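Why Do Bottle Caps Have Little Lines?
From the Lillmont pages for curious children

Take a bottle from your kitchen and run your fingernail around the side of the cap. Do you hear it? Zzzzip! Your nail is jumping over many small ridges. They are there for your fingers, and they have an important job.

Your skin is a little soft. When you hold the cap, your skin goes down into the spaces between the ridges, and then it can not slide away so easily. Try to imagine a cap which is perfectly smooth, like a glass marble. With soapy hands you would turn and turn, and only your hand would move.

The force that stops things from sliding is called friction. The soles of your shoes also need it, and the tires of a bicycle. When there is water or oil between two things, there is usually less friction. This is why a wet floor is dangerous!

Inside the cap there is another secret. Ask an adult to open an empty water bottle for you and look at its neck. You will see a line that goes around and around, a little lower each time. It is called a thread, but it has nothing to do with sewing. A thread is really a ramp – a small hill that somebody rolled around the neck. When you turn the cap, it travels down this hill until it sits tight on the bottle.

Why is a ramp so useful? Think of a road on a high mountain. If the road goes straight up, it is short but very hard to walk. If it goes around the mountain, it is longer but easier for your legs. With the cap it is the same. Your hand makes a long, easy movement around, and the cap makes a short, strong movement down.

People have known about screws for more than 2,000 years. In old times they used big wooden ones to press the juice out of grapes and the oil out of olives.

Many bottles have also a ring under the cap. On a new water bottle, small bridges of plastic hold the ring and the cap together. When you open it the first time, the bridges break – crack, crack, crack! If you buy a bottle and there is no crack, somebody maybe opened it before you. Show it to an adult.

Now an experiment for a rainy day in October. You need an empty, clean water bottle, a little dish soap and a rubber band.

Close the bottle with your dry hand, not too strongly. Open it again. Was it easy?
Put one drop of soap on your fingers, close the bottle and try to open it.
Wash and dry the cap. Put the rubber band around it two or three times.
Put soap on your fingers again and try to open it now.

Which time was the easiest? Write it in your notebook, and ask your family to try too.

One rule before you start: use only empty water bottles. Never open bottles with cleaning liquid or medicine, also when the cap looks easy.

New words
Friction: the force that makes it hard for things to slide on each other.
Ridge: a thin line that stands up from a surface.
Thread: the ramp that goes around a screw or the neck of a bottle.
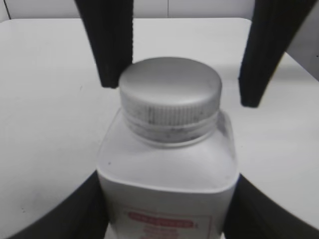
Photo: Resusport / Lillmont picture collection
A screw cap with fine ridges on its side.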